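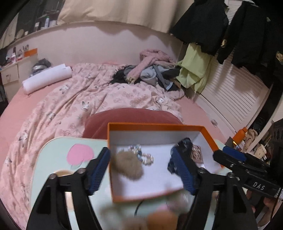

Section 5: Taking the grippers out to an open day

You've done Sections 1 to 4 by now, so the grippers open and shut, the cameras are talking to the laptop and you know which cable is the dodgy one. Now comes the fun bit, letting strangers have a go! I wrote this section after the Truston library open day in May, and Bülent Tokgöz has added notes wherever he thought I was being too relaxed. His start with BT. Everything else is me, Clive Bunting, so send your complaints my way.

I'm assuming the Plindlow hand-held pair with wrist cameras, and the packing demo, where a visitor picks up small bits and pieces and puts them in an open box. If you're doing the folding demo instead, skip to Section 6, but read the cautions here first, please.

5.1 What to pack the night before

Two grippers, and the spare jaw pads in their zip bag
Laptop, charger, the long power board
The box (ours is orange on the sides and white inside, and the white is great because people can see what they're doing on the camera feed)
A low table, if the venue hasn't promised you one
Props, see 5.2
Gaffer tape, microfibre cloth, the little hex key on the red ribbon
A water bottle for you. I always forget mine and end up croaking by lunch.

BT: Also the printed sign-in sheet. Clive has left this off twice.

5.2 Choosing props

This is where a demo lives or dies, I reckon. Go for a mix of shapes and textures, and go for ordinary stuff out of somebody's house. Foam cubes from the kit are fine for calibration, but visitors get bored with them in a couple of goes. Something fuzzy is always a hit. A looped bunch of beads is brilliant and also horrible, in that it slides about, hangs off one jaw and gets everyone around the table offering advice at once. Then something shiny and crumpled, and something small and flat with a pattern on it so you can talk about which face the camera sees.

Steps:

1. Lay out everything you're thinking of using and try each piece with the gripper yourself, left hand and right hand.

2. Put aside anything you can't lift in three tries. A bit of struggle makes a good show, but a whole morning of it is miserable.

3. Check for loose threads, sharp clasps and anything that sheds.

4. Take a quick photo of the set on your phone so you can see what's missing at pack-up.

Caution: No jewellery that matters to anybody. Beads get pinched between the ribbed pads, and strings do snap. Op shop or bust.

Caution: Nothing small enough for a toddler to swallow if there'll be toddlers. There will be toddlers.

5.3 Setting the table

1. Pick a spot with light from the side or from overhead. A bright window straight behind the box will wash out the feed, and you'll spend the day apologising for it.

2. Put the table where a seated adult can look down into the box. Low is good. Kids can stand.

3. Place the box square in front of the seat, long side towards the visitor, with enough room either side for both jaws to come down without clipping the rim.

4. Run the cables off the far side and tape them down. All of them, even the short one.

5. Sit in the seat yourself, hold both grippers over the box and look at the laptop. You want both jaws and the whole inside of the box in view. The picture bends a fair bit towards the edges and goes dark in the corners with this lens, so don't go hunting through the settings trying to fix it. (I lost most of a morning to that once.)

Note: You don't need a tidy backdrop. People ask me this every time. We've run sessions in kitchens, bedrooms, a scout hall and the back of a bakery. A messy room with blankets and clothes about the place gives you a more useful recording than a bare wall, and visitors relax more when it looks like home. Just clear the actual patch of table where the hands are working.

BT: Do clear anything with a name or address on it. Mail, prescription labels, school notices. The camera sees more than you think it does.

5.4 Warm-up check

Do this with the doors still shut, please, it takes 14 minutes if everything behaves.

1. Power on the left gripper, wait for the double beep, then the right. If you do them together the laptop sometimes swaps them over.

2. Squeeze each handle fully and let go, slowly, ten times. You're feeling for grit at the pins. If there's a catch, turn that gripper off and wipe the joints with the dry cloth.

3. Open the Akpalu viewer and check that the left feed is on the left. If it isn't, click Swap. Don't swap the cables.

4. Press Record, move one prop into the box and out again, press Stop, and play it back.

5. Delete that test clip. If you leave it in, it gets counted as a visitor and throws out the tally.

Note: If the viewer shows one feed frozen, close it and open it again before you try anything cleverer. That's fixed it every time for me so far, touch wood.

5.5 Running a turn

Here's how I do it, and you'll find your own patter soon enough.

1. Ask the visitor to sign in, then sit down. Sleeves up, dangly bracelets off.

2. Hand over one gripper at a time, starting with whichever hand they write with. Let them snap it open and shut for a bit, everybody wants to.

3. Tell them what's being recorded: the camera picture and how far open the jaws are. No sound.

4. Ask them to put one thing in the box. Just one! Most people grab too fast on the first go and fling it, so I say "slow like you're picking up an egg" and that usually sorts it.

5. Once they've got the hang of it, bring in the second gripper and let them do the beads. One hand holds, the other hand tucks.

6. Press Stop as soon as they put the grippers down. Say thanks, and give them a look at their own clip if there's no queue.

Each turn is 6 minutes, tops. We got through 37 people at Truston working that way with a proper break in the middle, and I still had a voice at the end of it.

Caution: Fingers stay on the handles and out of the jaws. The pads are soft but the linkage behind them isn't, and those round pins sit exactly where a curious kid will want to poke. If you see a hand heading in, say "hands off" and take hold of the gripper yourself.

Caution: One person per pair. Siblings will try to take a gripper each. It sounds adorable and it ends with somebody getting whacked.

BT: Bare legs and feet under or beside the table are fine, but keep them clear of the cables. I'd like that on the sign as well.

5.6 Things people ask

You'll get the same few questions all day, so here are my answers, pinch whatever you like.

"Is it a robot?" Not while you're holding it. The recordings go towards teaching an arm with the same sort of jaws to do the same sort of job, and your hands are showing it how.

"Why so slow?" A slow, clean pick is worth more to us than a quick scrappy one. They don't have to be perfect, though. A drop followed by a second try is lovely to have, so leave those in.

"Can I buy one?" Send them to the Lovetti counter if Lovetti has come along, otherwise take an email address on the back of the sign-in sheet.

"Will it do my laundry?" I just laugh and say get in line.

5.7 Packing up

1. Stop the recording and wait until the little disk light has gone off. It takes longer than you'd expect after a busy day.

2. Copy the folder to the second drive before you unplug anything.

3. Right gripper off, then left.

4. Wipe the pads with the cloth, barely damp. Sunscreen is the worst for them.

5. Check the props against your phone photo, and feel along the inside corners of the box where small flat things like to hide.

6. Coil the cables loosely, lid on the case, hex key back on its ribbon.

BT: Write the number of turns on the case label, then sign it. If a pad has split or a pin feels loose, write that too and put the gripper in the repair tub, even if it got through the day all right.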